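The Thirty-Day Trial

The arm came on a Friday, in two boxes, and by lunchtime King-fai Tsao had already read the setup guide twice and lost it once.

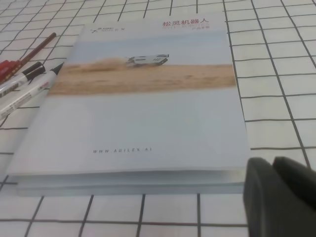 He had taken the week off for this. His review was due at the Bridley Review in a month, 1242 words at most, and his editor wanted to know one thing: could a regular person with a regular dining room get any use out of a Serevach arm? King-fai thought he was about as regular as they came. He fixed bicycles. He wrote up tools and gadgets on the side, mostly drills, once a machine that folded socks (badly).

"Is it going to live on the table?" asked his daughter Jistent.

Her real name was Justine, but at four she had spelled it that way on a birthday card, and the whole family had gone along with it ever since. She was eleven now and she liked it better.

"It's clamped to the table," he said. "So, yes."

"Where do we eat?"

"The couch!"

She thought this was a wonderful answer, and so did he.

The first evening was all cables and updates. The arm sat folded up like a heron while a bar crept across his laptop. At 70 percent it stopped for so long that they gave up and made grilled cheese, and when they came back it was done and a small green light was on at the base. King-fai pressed the button marked Wake. The arm unfolded, lifted its wrist, and opened and closed its fingers once.

"It said hello," said Jistent.

"It's checking its range of motion."

"That's how it says hello."

He wrote that down for the review.

The kit worked by showing. You took hold of the wrist, you moved it through the job, you did that over and over, and then the software went off and chewed on what you'd shown it. The box suggested 200 tries for something simple. King-fai had figured that was the kind of number companies put on a box to be on the safe side, and that he'd have it pouring cereal by Sunday. On Sunday it could find the edge of a book most of the time. It could also push a marker off the table with great confidence, and it did so again and again, and each time Jistent ran around to the far side to catch it.

But oh, the times it got it right! He tried to explain this to his sister on the phone. The fingers came down a little to one side, and then they sort of thought better of it — they slid over, they closed, and up came the pencil, just like that, with his own slightly fussy way of turning the wrist at the end.

"So it picks up pencils," said his sister.

"It picks up pencils the way I do."

"You pick up pencils already, King-fai."

He wrote that down too, and crossed it out, and then wrote it back in.

By the second week they had a routine. He did twenty tries before work, with his coffee, and Jistent did twenty after school, and they marked them on the back of an envelope stuck to the fridge. She was better at it than he was. He kept stopping in the middle to wonder whether he was doing it right, and the arm picked up the wondering. It would get halfway to the pencil and hang there. When Jistent's tries went in, it got braver. It also started going for the pencils from the left, and that puzzled him until he watched her do her homework.

"You're left-handed," he said.

"Dad. You know I'm left-handed."

"I know. But look at it! It's half you."

They watched it together. It came in from the left, quick and sure, and then at the very end it turned its wrist in that fussy way, and set the pencil down.

Mrs. Rosales from next door came over to see it on a rainy afternoon. She had worked a sewing machine for most of her life and she didn't trust anything she couldn't oil. She walked around the table with her hands behind her back and asked good questions. What did it do if you put your hand in the way? (It stopped. He showed her. She made him show her again.) What happened when the power went out? Who did you call? He told her he had called the help line himself, with a made-up problem and then a real one, and that a person had picked up both times and had known what a stripped screw was.

"And what's it for?" said Mrs. Rosales.

King-fai opened his mouth. He had been working on that part of the review all week and it was still a blank line with a question mark after it.

"Put the thread there," said Jistent. "The blue one. Where the marker goes."

Mrs. Rosales took a spool out of her cardigan pocket, as if she had been waiting to be asked, and stood it on the table. The arm had never been shown a spool. It went out and hovered, drew back, and tried from the other side. The spool tipped over and rolled. The arm followed it, late and a little low, and missed. Then it missed again. On the next try the fingers closed on the spool right by the table's edge, turned it over, and held it up.

Mrs. Rosales held out her palm. Jistent guided the wrist over and tapped the key, and the fingers let go.

"Well," said Mrs. Rosales. She looked at the spool as if it might have changed. "My hands aren't much good before ten in the morning. Can it do needles?"

"No," said King-fai, who believed in being straight with people. "Not even close. It can't do anything thinner than a pencil, and it drops one in five, and you'd have to train it for days."

"I have days," said Mrs. Rosales.

So the envelope on the fridge got a third column. She came over after breakfast, with her glasses on a string, and her tries were slow and even and exactly alike, every one. By the end of the month she had put in 110 of them, all spools. King-fai gave the arm a very good score for patience, a fair one for the manual, and a poor one for the clamp, which had left a dent in the table he'd be seeing for years. He said to skip it if you wanted your dishes done. He said to get one if you had ever wanted to see your own habits from across the room.

It ran nearly two hundred words over. His editor cut the part about the cereal.

The night before it had to go back, he came down for a glass of water and found Jistent at the table in her pajamas with the laptop open.

"I'm just doing a few more," she said.

"It gets wiped when they take it back, you know."

"I know." She took hold of the wrist and moved it out over the pencils. "Do you want to do one?"

He put the water down and pulled up a chair.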